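Pulse dialing, part 1. Spent the evening getting an old rotary line working behind a modern VoIP adapter. Notes for anyone trying the same.

A rotary phone signals by breaking the loop current. One break for 1, two for 2, ten for 0. Nominal rate is ten pulses per second. The exchange counts breaks and waits for a pause to decide the digit is over.

Most adapters sold now ignore pulses. Mine, a Tarkard, answers and rings fine but the dial tone never drops when you dial. Voice works both ways. Only the digits are lost.

Options: swap the adapter for one that accepts pulses, or put a pulse-to-tone converter in the line. I went with a Hoklow converter board. It draws its power from the loop, so no wall supply.

First test: 1362 dialed, 1352 received. Repeated, same error. Akinyi Rotich suggested checking dial speed before blaming the board. She was right – the dial was running slow, near eight per second, and the converter was timing out on the longer digits.

Speed is set at the governor. Bend the springs very slightly, test, repeat. Do not oil the governor cup. Clean it dry. Old oil there is the usual cause of drift.

Break ratio matters too. Target is close to 60 percent open. Mine measured 66, which the board tolerates.

After adjustment: 100 test calls, 2 wrong digits, both on 9. Good enough for a hallway phone.

Ringer is a separate problem. The adapter's ring voltage sags with two bells on the line. Wycliffe Nyaga has a chart of ringer loads and I'll post the numbers in part 2.

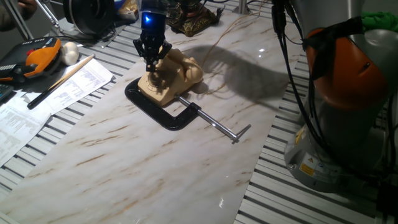
Also ordered a spare finger stop and a length of cloth cord. If the spare doesn't fit I'll file the slot wider, there's enough metal.

Contact | © Retadik | Back to top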